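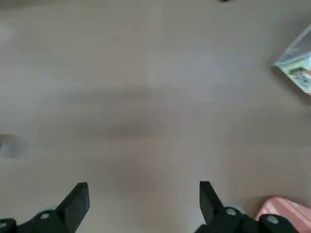
FOR IMMEDIATE RELEASE

Ruotsalainen Rye Returns to Its Original Recipe, With Regrets

SKADTON, November. Ruotsalainen Bakery announced today that its dark rye loaf will go back to the recipe it used before last spring, when the company improved it. The improved loaf will be withdrawn from all 37 stores that carry it in Skadton, Girberg and the Stullmont valley. The old one will take its place on the same shelf, in the same brown paper bag, at the same price.

The improved loaf was softer, sweeter and easier to slice. It did very well in tastings, most of which were held among people who do not usually buy rye bread. The bakery now understands that this group has continued not to buy it.

The original Ruotsalainen rye has been made in Skadton for 46 years. It is a sour loaf with a thick crust and a hole in the middle, and it is best eaten on the third day, when it can be cut without swearing. It contains rye flour, water, salt and a starter that the bakery has kept going since it opened. During the months of the improved loaf, the starter was fed and kept in the cold room, where it is said to have been no trouble.

Changes that will be reversed include the following.

The molasses is out. It was added to round off the flavor, and the bakery has been told in plain terms that the flavor was not meant to be round.

The hole is back. It was removed in order to fit more bread into each loaf, a goal the bakery still considers reasonable on paper.

Pre-slicing will end. Stores that bought display racks for the sliced loaf may return them to the Skadton depot any Monday, or keep them for magazines.

The name on the bag will once again read "Rye." The word "Heritage," which was added at the same time as the molasses, has been retired.

Customers who liked the improved loaf are asked to accept the bakery's apologies. They will find something close to it in the company's breakfast bread, which has always been soft and sweet and has never claimed to be anything else. Customers who have spent the summer driving to another bakery in Girberg are welcome back, and no questions will be asked about where they have been.

Ruotsalainen received a good deal of mail on the subject. Some of it was kind. One envelope held a slice of the improved loaf folded neatly in half, as proof that it could be done. A selection of the letters has been pinned up in the Stullmont shop next to the register, with the addresses covered and most of the language intact.
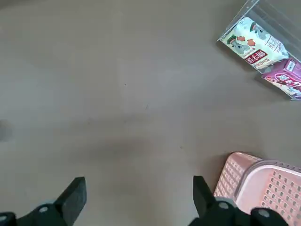

One letter from Stullmont argued that the bakery should leave the bread alone for another 46 years and then ask again, preferably by mail. The bakery has adopted this as its product development policy. It adds that the same writer's remarks on the cardamom buns have been read, and that the buns are staying as they are.

To mark the change, all Ruotsalainen shops will take $2 off the original rye during its first week back. The offer applies to whole loaves only. Half loaves will be sold as before, wrapped in paper and tied with string, to anyone who asks at the counter. The Skadton shop will open at 6 a.m. on the first morning for those who feel strongly. Coffee will be available, and so will butter, in case anyone cannot wait for the third day.

Baking of the original loaf has already resumed. Rye dough is slow to come around, and the early batches have gone to staff families and to a dairy farm outside Girberg, where the pigs had been getting along fine on the improved version. The bakery has no information on which recipe they prefer and does not plan to hold a tasting.

About Ruotsalainen Bakery

Ruotsalainen Bakery makes rye bread, breakfast bread, crispbread and cardamom buns at its bakehouse in Skadton. It runs its own shops in Skadton, Girberg and Stullmont and delivers to grocery stores in between, weather and the valley road permitting. The company has no other improvements planned at this time.

Press inquiries may be left at the counter of the Skadton shop before noon. Reporters who would like a loaf for review should say whether they own a bread knife.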